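Flireck: Finding Blocked Views in Gripper Camera Recordings

Project report, Sumeya Abera and Morenike Ibrahim
Robotics Software Lab

1. What we set out to do

Our group trains small policies for picking up soft objects, and the training data comes from hand-held gripper recordings. The recordings are great in most ways, but some of them have long stretches where the camera mostly sees a hand. A policy that learns from those stretches picks up strange habits. Last year's team went through their recordings by eye and wrote down start and stop times in a spreadsheet, and the handover notes make it very clear how much they hated it.

We wanted a program that could do the first pass. It reads a recording, gives every frame a "blocked view" score from 0 to 1, and shows the scores on a timeline so a person can decide what to cut. We named it Flireck, and we had a lot of fun building it!

2. The data

We worked on the Zitthorpe set, which has 178 clips. Sumeya labeled blocked stretches in all of them with a little keyboard tool (hold the space bar while the view is blocked, let go when it clears). It sounds too simple, but it was fast, and the labels came out cleaner than we expected. Morenike labeled a part of the set again without looking at the first labels, so we could see where two people disagree. We disagree mostly at the edges of a stretch, where a hand is drifting in or out.

The split between training and test was done by recording session. Our first split was by clip, and the test scores looked wonderful until we noticed that clips from the same session were on both sides. We redid everything after that.

3. How the score works

Flireck has three steps.

Circle mask. The lens gives a round view with black outside it, so we find the circle once per recording and throw away everything beyond it. Before we did this, the black border was being counted as "dark and flat, probably blocked," and every clip started with a high score.

Texture and sharpness. Inside the circle we cut the view into tiles and measure local contrast in each one. A hand that is very close to the lens is smooth and out of focus, so its tiles have almost no detail. This part runs on a plain laptop CPU and does a surprising amount of the work.

A small network. Low detail also happens on blank walls and bright panels, and a glove can have plenty of texture. So we added a small segmentation network that marks hand pixels. The final score mixes the two, with more weight on tiles near the center of the circle.

We smooth the scores over 5 frames. Without smoothing, the timeline flickers and is tiring to read. With a longer window we started losing short blockages that a person would definitely want to cut.

4. What was hard

The hardest cases are the ones where the task is still visible next to the hand. If a thumb overlaps the corner of a tray but the objects can be seen, we don't want to drop the frame. A plain "how many pixels are hand" number gets this wrong. Center weighting helped, though it brings its own trouble when the interesting thing is off to one side. The other problem is the middle of the scale. Scores near 0 and near 1 are easy to trust, and the ones in between still need a person.

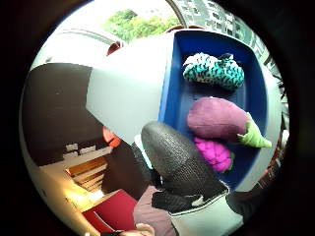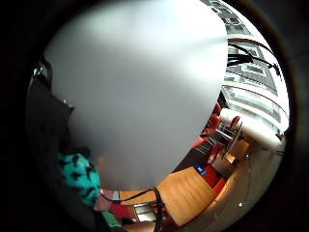
For the middle of the scale we added a review queue to the viewer. It sorts uncertain frames by score, shows each one with a few neighbors from before and after, and takes one key press per decision. We capped the queue at 300 frames per sitting, which was Morenike's idea after she did a much longer one and stopped caring about her own answers.

Decisions are saved next to the recording as a plain text file. Nothing is deleted from the original. Our training loader, Pretova, reads the file and skips the marked frames, so changing your mind later only means editing a line.

5. What we would do next

The center weighting should really follow the task. If we knew where the objects were in the view, we could ask whether those are hidden, and stop guessing from position. Sumeya has a rough version of this running on a branch, using an off-the-shelf object detector, but the curved edges of the view confuse it and straightening the image first throws away too much.

We also want to handle motion blur separately. At the moment a fast turn of the wrist looks a lot like a smooth hand to the texture step, and the network only rescues some of those frames.

Both of us learned a ton about labeling, much more than about networks. The code has 6 open issues, all written up in the repository with a clip to reproduce each one. Whoever takes this over should start with the circle mask issue, as it affects every score after it.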